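Course handout, Unit 4: Grout, Movement Joints and Moisture in Tiled Walls

Reading before the session: Siddiqui manual, section on joint width. Bring the worksheet from Unit 3, as the substrate table on its back page is used again.

4.1 What grout does

Grout fills the space between tiles after the adhesive has set. It carries very little load. Its work is to keep debris out of the joint, support the tile edge against chipping, and slow the passage of water. Cement grout slows water but does not stop it. A wall with sound cement grout still takes in moisture through the joints, and the layer behind the tile has to be built with this in mind.

Joint width is set by the tile, mainly by how much its size varies from piece to piece. Pressed tile with ground edges can take a narrow joint. Handmade tile needs a wide one. Unsanded grout is used in narrow joints; in wide joints it shrinks and pulls away from one side, leaving a hairline gap that is easy to miss when the wall is lit from the front. 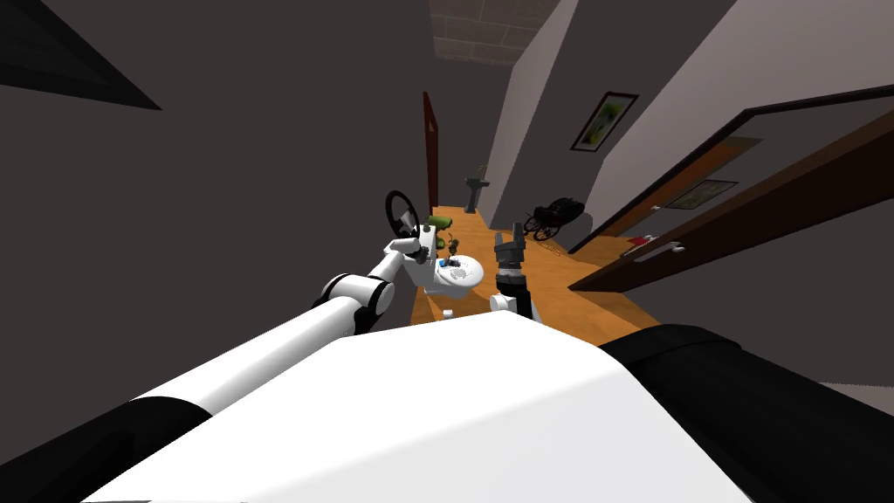 Why does a sealed grout joint still darken when the wall is wetted?
Most sealers line the pores without filling them, so some water still enters the surface layer and changes its color. Darkening alone is no sign of failure. The drying time is the useful measure.

4.2 Movement joints

A tiled wall and the wall behind it expand at different rates. Where the two are bonded and there is no room to move, stress builds at the changes of plane: inside corners, the line where wall meets floor, and the edges of window openings. These joints are filled with a flexible sealant. Grout placed there will crack, usually within the first heating season.

In the Tullesport survey, 300 bathrooms were inspected and the corner joints recorded as grout, sealant or mixed. Mixed joints (sealant laid over old grout) are listed separately in the results and should not be added to the sealant group. The sealant in such a joint sticks to a hard backing as well as to both sides, and it tears when the corner opens.

4.3 Moisture behind the tile

Water behind the tile comes from two places. It enters through the face, as above, or it arrives as vapor from the room and condenses on a cold layer. The second case is common on outside walls with the insulation on the room side and no vapor control. The damp shows first low on the wall and is often blamed on the floor joint.

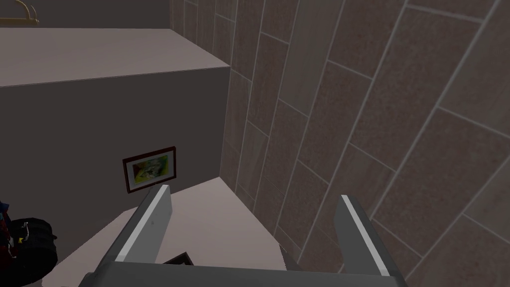

A pin meter gives a reading only for the material touched by the pins, and the scale is calibrated for wood. On cement board the number is relative. Take a dry reference from the same board in another part of the room, then report the difference. The Viltton case file, sheet 3534, shows a full set of readings done this way, with the reference marked at the top of each column.

4.4 Exercise

Using the Turnier floor plan, mark every change of plane in the two wet rooms and state the filler for each. Then work out the total length of sealant needed, adding 10 percent for waste — round up to the next full cartridge.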